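Plundari Cash Flow Planner: review after one full year

By Felista Ogola, 4 Oct 2023

I run the books for a small testing business in Stuststead. We have five staff, three regular clients who pay late, and a VAT bill that used to catch us out every quarter. Last year our adviser, Emlyn Rosser, suggested we try Plundari, a planning tool that sits on top of your accounts and shows what you are likely to have in the bank over the coming months.

We pay £287 a year for the standard plan. The larger plan is £441 and adds loan modelling and a second company.

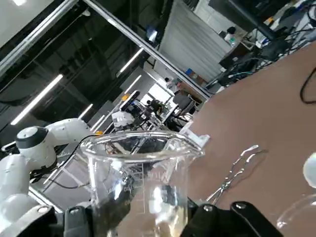 Setting it up took an afternoon. You link the bank feed, bring in your open invoices and then tell it which costs repeat. Most of ours are dull: rent, wages, insurance, the van. Lab supplies were harder to place. A glass beaker with a 100 marking on the side is a small purchase and I don't want a line for each one, so I put all glassware under a single monthly budget and Plundari spreads it across the year. You can change the spread by hand if you buy in bulk.

The forecast

The main screen is a line chart with your expected balance and a red band where you would go below your chosen minimum. It is easy to read. In December it warned me that wages and VAT would fall in the same week, and I moved a supplier payment to suit. I would probably have spotted it myself, but later.

Late payers are handled well. You can give each client their own usual delay and the forecast moves to match. It doesn't learn this from past invoices, so you have to work it out and type it in. 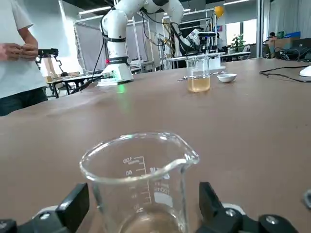 Reports

There is one report for the bank and one for owners. Our bank accepted the first without questions. The owners' report is too long, and you can't remove pages from it. I export it and delete what I don't need.

Support

Email only. Replies came within a day, apart from one about a duplicated bank feed that took nearly a week. Vasiliki Spanos, who keeps the books at a joinery firm in Stesville, had the same fault and fixed it by unlinking the account and starting again. That worked for me too.

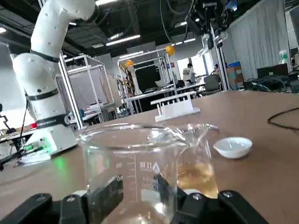 Would I renew?

Yes, on the standard plan. The loan modelling looked thin in the trial, and Emlyn's own spreadsheet does it better. If you have few invoices and steady costs, your accounts software probably shows you enough already.

Score: 3 out of 5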